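Derano Standby Generator - Set-up Guide
Section 4: First start and transfer test

Read the whole section before you touch anything. Takes about 30 minutes if the battery is charged, longer if not.

Before you start
- Main breaker on the genset OFF
- Transfer switch in UTILITY
- Oil at the upper mark, checked on level ground
- Fuel valve open, no smell of gas at the regulator

CAUTION: Never run the unit indoors or in an attached garage, door open or not. Exhaust kills.

4.1 Battery and controller

1. Connect red first, then black. Snug, not gorilla tight.
2. Wait for the Atus controller to boot. Screen shows SET CLOCK.
3. Set the clock. Skip this and the weekly exercise runs at whatever hour it likes, usually 3 a.m.
4. Press MODE until it says MANUAL. Leave it there for now.

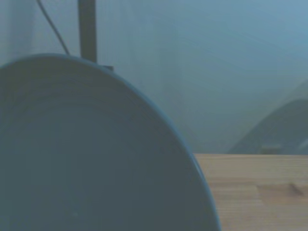 What if the screen stays blank after the battery is hooked up?
Check the small fuse on the left of the control box first, then the battery voltage. Under 12 volts and the controller won't wake up at all. Charge overnight and try agian.

4.2 First start, no load

5. Stand clear of the air outlet. Press START once. Don't hold it.
6. The unit cranks, rests, cranks again. Normal on a new fuel line, there's air in it.
7. If it hasn't caught after the third crank the controller locks out. Press RESET, wait 2 minutes, repeat.
8. Once running, let it warm up for 20 minutes. No load yet.
9. Read voltage between the two hot legs at the output. Should be 240, give or take a few. Way off, shut down and call the dealer.

NOTE: Some smoke and a burnt paint smell on first run. Goes away.
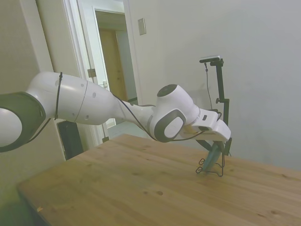

Sobia Khattak: On ours the lockout came back three times before it caught. Gas line from the meter was long, had to be bled at the regulator by the gas fitter. Might be worth putting that in the step.

Noted, and going in the next revision. Long line = get it bled by the fitter before step 5.

4.3 Transfer test

10. Genset breaker ON.
11. Tell everyone in the house. Computers off, elevator empty if you have one.
12. MODE to AUTO.
13. Open the utility breaker feeding the Mazurek transfer switch. Lights go out, thats what you want. 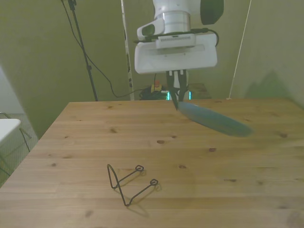
14. Engine starts by itself, switch moves over, lights come back. Write down the seconds.
15. Add load a bit at a time. Well pump first, then furnace, AC last.
16. Watch frequency on the screen while the AC kicks in. A quick dip is OK. If it stays under 58 Hz, too much load, shed something.

CAUTION: Do not open the transfer switch cover during the test. Both sides can be live.
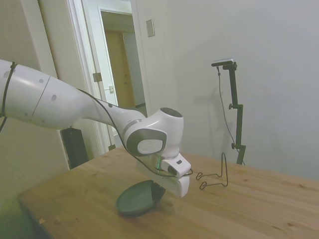 17. Close the utility breaker. The switch waits a few minutes before it goes back. Leave it alone.
18. Engine cools down with no load, then stops. Don't kill it early.
19. Leave MODE in AUTO. Check the green light is on.

Torque for the output lugs is 225 inch-pounds. Recheck after the first month, power isolated. Spare fuses and filters: order under Clelutance in the parts list, section 9.

Next: 4.4 Setting the weekly exercise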